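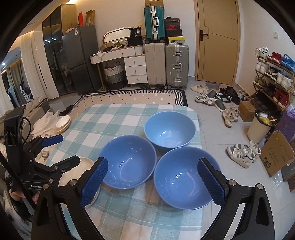
Vol. 8, Issue 2, p. 114

Figure 4. A sitting-room table in the Hemmin group of homes, with a checked cloth. The three blue bowls form a close cluster. A cream plate lies to the left, and a small white bowl rests in a larger cream dish near the edge of the table.

4. Where bowls and plates come to rest

4.1 The table as a holding place

In the previous section we dealt with the kitchen worktop and the sink. Here we turn to the table itself, and mainly to tables that stand in a sitting room and are used for other things as well as food. Most of the homes in the Hemmin and Nolham groups have one. It is used for meals, for sewing and schoolwork, and for putting down whatever is in the hand when someone comes through the door. Crockery on such a table has to share the space, and this affects how it is grouped.

The full record covers 100 homes and 3750 items of crockery, of which 1000 are bowls. An item was entered once for each visit on which it was found on a table, worktop, shelf or draining rack. Items in closed cupboards were left out, as not every household was happy to have its cupboards opened. The position of each item was marked on a plan of the surface drawn by the visitor, and the person who used the table most was asked to talk through the plan afterwards.

We use three words for the way items stand together. A stack is two or more items one inside or on top of another. A cluster is three or more items of the same kind standing side by side, with no gap wide enough for another of the same kind. Anything else is called loose, even when it stands near other things. Figure 4 has a cluster in this sense, made up of the blue bowls, and a small stack, the white bowl in its dish. The plate is loose.

A table often holds all three at once, and for this reason we did not give a table a single label. Kiros Habte, who coded the Nolham plans, had begun by marking whole tables as "set", "cleared" or "in between". After the first month nearly all of them were in between, and the scheme was dropped. The Nolham plans were then coded again from the start.

4.2 Bowls

Bowls are the items most often found in clusters. Plates of the same size are nearly always stacked, and cups are either hung up or left loose. Bowls could be stacked as easily as plates, and in cupboards and on racks they usually are, so their habit of standing side by side on tables needs some account.

Part of it lies in how they are filled. In homes where food is brought to the table in one large pot, the bowls are put close together, filled one after another by the same person, and then passed out. The cluster is placed within reach of that person's usual seat. Several people described leaving the bowls together in that spot between meals as well. Jyoti Awasthi, who made the Prustarley visits, was told in one home that the bowls "live there", and the plans for that home bear this out over the whole of August.

A second reason is colour. Where a household owns bowls in more than one colour, the grouping on the table tends to follow the colour first and the size second. Shades are treated loosely. A light blue and a darker blue bowl were put together as "the blue ones" in every home that had both, and nobody we spoke to described them as separate sets. White and cream are kept apart from blue but are mixed freely with each other. The white bowl and cream dish in Figure 4 are a pairing of a kind that comes up again and again in the plans: a small bowl nested in something wider, where neither belongs to the same set.

We had expected size to matter more than it does. In the Jimell homes, which own the widest range of sizes, small and large bowls of one colour were still put side by side more often than bowls of one size in different colours. The exception is very small bowls, the kind used for salt or sauce. These follow their own rules and are treated in 4.4.

4.3 Plates

Plates on sitting-room tables fall into two groups. The first is the plate in use as a plate, put out for someone or left by someone. The second is the plate in use as a tray or a lid. A flat plate may hold bread, keys, thread, a teapot or medicines, and a household may have one plate that is never eaten from at all. On the plans the two are hard to tell apart when the plate is bare, and we relied on what people told us.

Single plates stand towards the side of the table more often than the middle. People gave different accounts of this. Some said the middle was for shared dishes. Others said that a plate in the middle gets in the way when the table is wiped, and that bowls are easier to pick up with one hand. Kidus Hailu noted that in his own group of homes the side chosen was usually the one nearest the kitchen door, but the Prustarley plans do not show this, and we make nothing of it here.

4.4 Small bowls and dishes

Small bowls are moved more than any other item in the record. They are also the items most often found inside something else. A wider dish underneath catches spills, gives the hand something to hold, and lets two things be carried in one trip. People also put a small bowl in a dish simply to free a patch of table.

The place for such a pair is near an edge, often in company with things that are not crockery. Carrier bags are the most common neighbour, folded or crumpled, followed by cloths and napkins. We recorded bags at first only as clutter, and this was a mistake. In many homes a bag on the table is there to be used: for peelings, for leftover bread, for taking food to a neighbour. Mekdes Derese suggested that the bag and the small dishes should be read as one working corner, and the plans from her visits were redrawn on that basis. We kept the older plans as they were – redrawing them from memory seemed unwise.

4.5 The cloth

Tablecloths were found on a little over half of the tables. Checked cloths are the most common, then plain ones, then flowered. We asked about cloths only because several people brought them up while talking about crockery. The main point was noise. Bowls put down on a cloth make less of it, and a household with a sleeping child or a night worker will keep the cloth on all day. Grip was the other point made. A bowl slides less on cloth than on a bare polished top, and is less likely to be knocked out of its cluster by a passing sleeve.

A few people use the pattern of the cloth to line things up. One man in the Nolham group sets each bowl on a crossing of the checks and puts it back there if it has been moved. His wife does not do this, and the plans for their table show both arrangements. We mention it as the only case of the kind. Elsewhere the checks seem to have no bearing on where anything is put.

Cloths that hang well over the edge cause a different pattern. In homes with small children or cats, items are kept away from an overhanging edge, and the clusters move inwards. Where the cloth is cut close to the size of the table, items are spread right to the sides. We did not measure the overhang at the start of the work, so this rests on the later visits only.

4.6 Differences between the people who made the visits

Two visitors may draw the same table differently. To see how far this mattered, Wondimu Dinsa and Kidus Hailu each drew the same tables in the Jimell homes on the same day without seeing each other's plans. They agreed well on bowls and plates. They agreed less well on what counted as a gap, and some clusters in one set of plans are loose groups in the other. Where they differed we have used the more cautious reading, and entered the bowls as loose. The count of clusters given in Table 6 is therefore on the low side for Jimell, and should not be compared directly with that for Hemmin.

Filed under: Home and Household Studies > Tableware > Full-text articles

Contact the editors | Copyright remains with the authors | Back to top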